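Section 6. Setting Up the Comb and Holder Table

Revised Nov 20, 2025

The Prastema table can be used as a small dressing table for a child's room or a hallway. Set up the table first (Section 2), then lay the white cover and put out the holder and comb. Keep the cover in its sleeve until the table is where it will stay.

Laying the cover

1. Wipe the wooden top with a damp cloth and let it dry.

2. Lay the white cover on the table and slide it toward the front. A strip of wood should show along the far side.

3. Smooth it from the middle out with the flat of your hand.

4. Brush off crumbs and dust. Small specks show up clearly on white, so check again with a lamp on before you put anything down.

5. Set the holder on the cover, toward the far side.

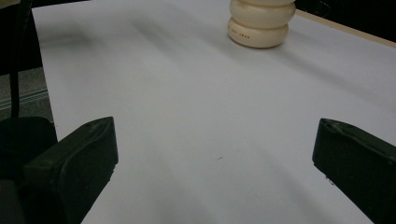

Keegan Doucette wrote to ask whether the cover could be turned over once one side got marked. His had picked up a ring from a wet glass and he did not want to order another.

It can be turned over. Both sides have the same finish. Let the marked side dry completely first, and wipe the tabletop again before the cover goes back down.

CAUTION: Do not tape or glue the cover to the wood. Tape can lift the varnish when it is pulled off.

Placing the holder

Any upright holder with a wide base will do. The rounded, stacked kind in cream works well here - it is easy to grip and has no corners.

1. Stand the holder upright with the opening facing up.

2. Turn it so the orange detail faces the person using the table.

3. Move it a little left of center. Left-handed users may want it on the other side.

4. Press lightly on the rim. If the holder rocks, there is grit or a fold under the cover. Lift it off and repeat steps 3 and 4 of the previous list.

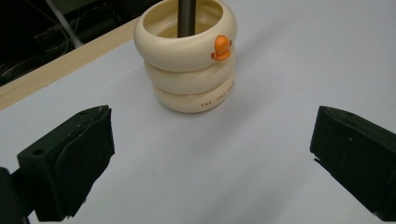 Tall items can stand upright in the opening, but put them in one at a time and let go slowly. If the holder leans with an item in it, that item is too heavy and should be kept in the drawer.

NOTE: Wash the holder by hand and dry it upside down on a towel. Do not put it back on the cover while the inside is still wet.

Clearing the working area

The near half of the cover is the working area. It should be free of bottles, hair ties and anything else that rolls.

1. Move loose items to the drawer or to the Melnyk side tray, if you have one.

2. Leave a hand's width of open cover on each side of the holder.

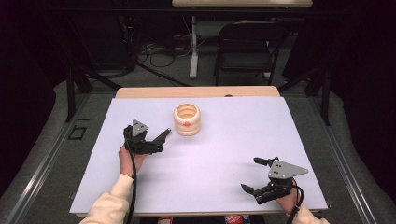 3. Check that you can reach the holder from your chair without leaning on the cover. Leaning shifts it, and the strip of wood along the far side will no longer be even.

Putting out the comb

1. Pull any hair from the teeth and rinse the comb in warm water.

2. Dry it with a cloth, working from the spine toward the teeth.

3. Pick it up by one end and lay it in front of the holder.
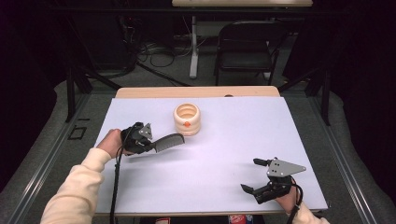 4. At the end of the day, put the comb away in the drawer. A comb left out overnight gathers dust between the teeth.

CAUTION: Keep hair oil and dye off the cover. Oil soaks in at the edges and cannot be washed out.

Replacement covers can be ordered from Ketby. Write to Kendra Zacharias at the parts desk and give the length of your table as well as the width. For drawer runners and legs, see Section 7.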